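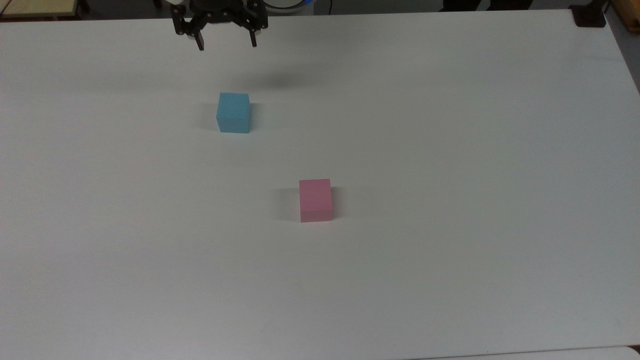 Clubs & Competitions > Robotics > Gripping and stacking

Gripper keeps missing the second foam block in our club stacking task. Ideas?

Posted by Esperanza Mahmoud, 2 August 2025

Hello all! I help run the Skunura robotics club on Saturdays and we've entered the Mazza Cup beginners' class this year, which we are all ridiculously excited about. The task is to pick up a foam block and put it on top of another one. Blue on pink, no glue, no guides, white table only. It sounds like nothing until you try it with a bunch of thirteen-year-olds writing their first motion code (it's brilliant fun, I can't recommend it enough).

Our two-finger gripper opens nice and wide, as you can probably tell from the photo, and the first pick is going really well. We go down over the blue block, close, lift, lovely. The trouble is the placing. We move across to the pink one and let go, and the blue block lands off to one side, always the same side, and about half the time it tips off. We've measured the block positions by hand and typed them in, and we do all our test runs at speed 600 on the Zalum controller, if that matters to anyone.

The kids have two theories. One lot think the camera is being fooled by the shadows, which all fall to the left of the blocks. The other lot think the foam is squashing unevenly when it's gripped. I've promised to ask people who know more than I do! We have 11 practice sessions before the heats so there's time to try things properly.

Shared 6 times

tinkerbell_pete
Love this, we did the same class last year and the placing got us too. First thing I'd check is whether your fingers meet in the middle. Close the gripper on nothing, mark the table under where the tips touch, then turn the wrist half a turn and close it again. If the second mark is somewhere else, the centre you've typed in isn't the real centre and you'll be off by that amount every time. Ours was miles out. One finger had been put back on a hole too far along after a repair and none of us had spotted it.

Fix the fingers if you can. If you can't, put the offset in the code, but remember the offset turns when the wrist turns. We forgot that and spent a whole evening being very confused.

Your gripping theory is worth a go as well. Foam does squash, and if one finger touches first it pushes the block along the table before the other one gets there. Chalk a square around the block, close, open again, and see if it's still in its square. Quick test and the younger ones enjoy it.

On the shadows: if you've typed the positions in by hand, is the camera doing anything at all during the run? If it isn't, that theory is out and you can leave the lights alone.

moss_and_motors
slow down. 600 is too fast for foam, try 170 for the last bit and wait a second before you open

Gwil R
Agree with the wrist test. I'd only add: check the clamp on your table before every session. We had a table creep a little each time somebody leaned on it, and all our saved positions went off together. Masking tape on the floor round the legs sorted it. Also lower the block until it is just touching before you let go. Dropping foam even a small distance gives it a bounce, and it's such light stuff that it goes where it likes.

Comments (4)

Esperanza Mahmoud: Oh this is wonderful, thank you! Pete, you're right, the camera isn't used in the run at all, it only records. Team Shadow will be gutted. We'll do the wrist test first thing next session and I'll report back.

tinkerbell_pete: Do! And tell Team Shadow they'll get their turn in the intermediate class, you have to find the blocks with the camera there and the shadows are a proper pain.

ferrous_wheel: Is the Zalum speed in mm per minute or its own units? Ours never says.

Gwil R: Own units I think. There's a table in the back of the manual.

3296 views

Related
Best foam for stacking practice?
Niltolport regional heats: parking and set-up times
Saving and naming positions on the Zalum controller
Our July build day write-up
Rubber pads on gripper fingers, yes or no?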